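Muslin Week at the Gistoson Road House: A Gallery

By Olesia Chornovol

I've been waiting all winter to do a textiles gallery, and April finally gave me the excuse! We cleared out the linen closet on a Tuesday morning, and by lunch I had every soft thing we own spread over the upstairs floors, sorted into heaps that made sense only to me. Muslin was the clear favorite. I love how it goes from stiff and papery when it's new to something you want to put your whole face into, and I love that it needs no ironing (the crinkle is half the point, so please leave your iron in the cupboard).

Readers of the Drilolik newsletter have been asking for more about blankets and less about curtains, so blankets it is. Captions are short this time. My notes on washing come after the gallery, for those of you who wrote in about shrinkage. 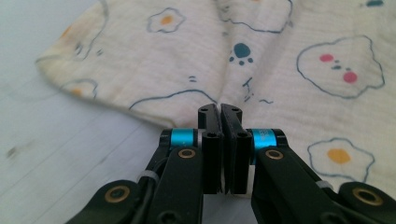
Issue 17, page 7

Cream muslin on the pale whitewashed boards. I can't get enough of these two together! Cream can go a bit yellow next to a bright white wall, but over whitewashed wood it settles right down and looks warm and quiet. If you have a floor like this one, try a cream blanket on it before you buy another rug.

Folding notes: I do muslin in thirds lengthwise and then roll it, loosely, like a sleeping bag with nowhere to be. Flat folding works too, though you'll get a hard crease down the middle if it sits at the bottom of a pile for a season. Spread it on the floor first and smooth it out from the center with your palms. A bed is too squashy for this and a table is never big enough.

Washing notes: cool water, gentle cycle, half the soap you think you need. Give new muslin a wash before you measure it for anything, as it will pull in a little the first time and hardly at all after that. I line dry mine and then give it ten minutes in the dryer with no heat, just to shake the softness back in. Skip fabric softener completely. It coats the threads, and then the blanket stops breathing the way you want it to on a warm night.

Several of you asked about dyeing. Yes, please do it! Cotton muslin takes color beautifully and very fast, so keep the bath weak and go back for a second dip if you want it darker. My Karras Street neighbors are planning a dye afternoon in their yard, and I've already promised them 50 clothespins.

Next gallery: wool, moths and the cedar chest.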